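4. The home build and the recording sessions

4.1 Constraints on the design

The sorting arm described in this paper was built in a spare room of a private home, with parts finished in a shared workshop in Adthorpe. The choice of site shaped most of the decisions reported below. The room has one power outlet on the wall next to the work table, a door that must remain usable, and a floor that is not level. A commercial bench frame was considered and set aside, as it would have blocked the door. The arm was instead fixed to a steel plate that can be clamped to the side of any table with a top of ordinary thickness. The plate and its two clamps were cut and drilled in the workshop; all other assembly was carried out at home.

The task chosen for the arm was the handling of small personal items: picking up a single object from a crowded table, presenting it to the user, and returning it to its row. Earlier work on tabletop handling has favored blocks, cups and boxed groceries. Cosmetics were selected for the present build for two reasons. They are small and differ widely in shape, and their owners tend to have firm views on where each one belongs. An arm that returns a pencil to the wrong row has failed in a way that the user will notice at once.

4.2 Hardware

The arm has five joints driven by hobby servos, with printed links between them. The first set of links flexed at the elbow under load, and the tip of the arm sagged when fully extended. The links were printed again with thicker walls, and the sag was reduced to a level that the camera correction could absorb. The gripper uses two parallel fingers faced with soft silicone pads, supplied by Miletti as offcuts. The pads were trimmed by hand and glued in place. Glue failure was the most common mechanical fault during the project and accounted for most of the lost time in November.

Control is divided between a small single-board computer, which handles vision and planning, and a Costache servo board, which handles motion. The two communicate over a serial cable. An early version used a wireless link, but dropped messages caused the arm to pause in mid-movement, and the cable was adopted for all sessions reported here. An emergency stop button is wired directly into the servo supply and does not depend on software.

4.3 Recording of human handling

No attempt was made to write grasping rules by hand. The planner was trained on recordings of people handling the same kinds of items, seen from head height. Each recording session began with the items set out by the participant in an order of her own choosing. The participant then picked up items one at a time, turned or opened them as she wished, and put them back. Instructions were kept to a minimum so that the recordings would reflect ordinary use.

A total of 133 recordings were collected under this procedure, of which 23 were rejected before training. Rejection was based on lost focus or on long stretches in which the hands were out of view. The remaining recordings were cut into 3881 short segments, each covering a single grasp, hold or release. Labeling was done in the Drutenell annotation program, with a second pass over every segment in which the first label had been marked as doubtful.

Two features of the recordings proved important for the later design of the gripper. The first is the frequent use of both hands on a single small item, with one hand steadying while the other turns. The second is the extent to which the hands themselves hide neighboring items. Figure 3 illustrates both.

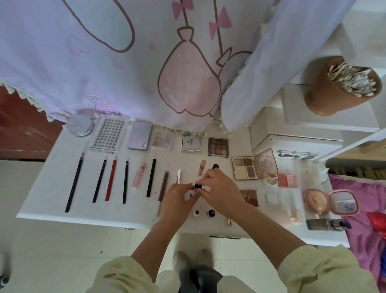
Figure 3. Two-handed grip on a small cosmetic tube with a round black top. The left hand partly overlaps a long lip product lying beside it, and a square palette close to the right forearm is partly covered.

In comments on a draft of this section, Costache asked whether a one-armed machine should be trained on two-handed recordings at all, and suggested that the segments showing both hands be treated as a separate class. The suggestion was followed. Two-handed segments are used only to learn where an item may be held and how long a hold usually lasts; the movement of the second hand is discarded. The same comments recommended a fixed passive clamp on the table to take the place of the steadying hand. Such a clamp has been drawn but not yet built.

4.4 Effect on the planner

Partial covering was handled by keeping a short memory of item positions. An item that disappears from view under a hand or under the gripper is assumed to remain where it was last seen until there is evidence that it has moved. Without this memory, the planner treated a covered item as free space and on several occasions tried to set another item down on top of it. Upright lip products were the most likely to be knocked over, and the approach path was changed so that the arm descends from above whenever an upright item is close by.

Reflective cases and clear lids remain difficult. The vision system tends to place the edge of a clear lid too far inward, and the fingers then close on the lid instead of the base. Matte tape on the test items removed the error but was judged unsuitable for real use — few owners would accept it on their belongings. The lids are therefore left as they are, and the planner is restricted to closed palettes. Work on open palettes has been deferred until the wrist joint can be replaced with one that holds its angle when the servo supply is cut.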